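Can a robot arm clear trash off a table yet?

Khurram Orakzai
Posted 2025-07-10

I run a small repair shop. At closing, the benches are covered in used wipes, paper scraps and bits of tape. Is there an arm that can put them in a bin without someone watching it? Budget is up to 3000 for the gripper and software; I already have access to an arm.

Brosard

Under fixed conditions, yes. On a clear, light-colored bench with the bin in a known position, a two-finger gripper is enough for crumpled paper. Approach from straight above, close slowly, lift, move over the bin, release. 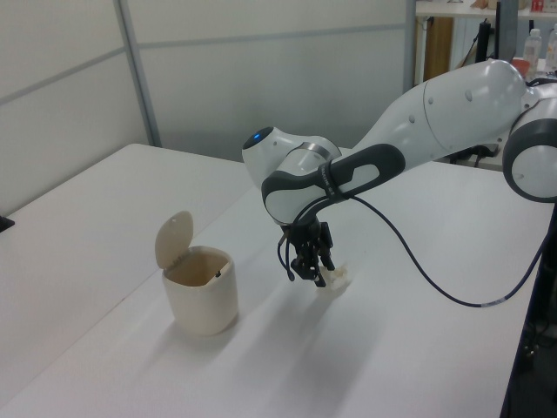
Two-finger gripper over a crumpled white piece, open bin on the same tabletop.

White paper on a white bench is the harder case for the camera — contrast is low and shadows get picked up as edges. A darker mat helps. Flat scraps are worse than crumpled ones, as the fingers have nothing to close on. Leave the bin lid open before the run. Lid handling is a separate task and adds failures.

My log from October: 326 attempts, 30 missed grasps, 7 drops outside the bin. I would not leave it alone with small screws on the bench.

Moura

Depends on the arm. Ours is slow, a person with a brush is faster.

Lodeo

Agree with Brosard on the mat. Also check the cable slack at the wrist through the full move. A loop that hangs low can drag parts across the bench or tip a light bin.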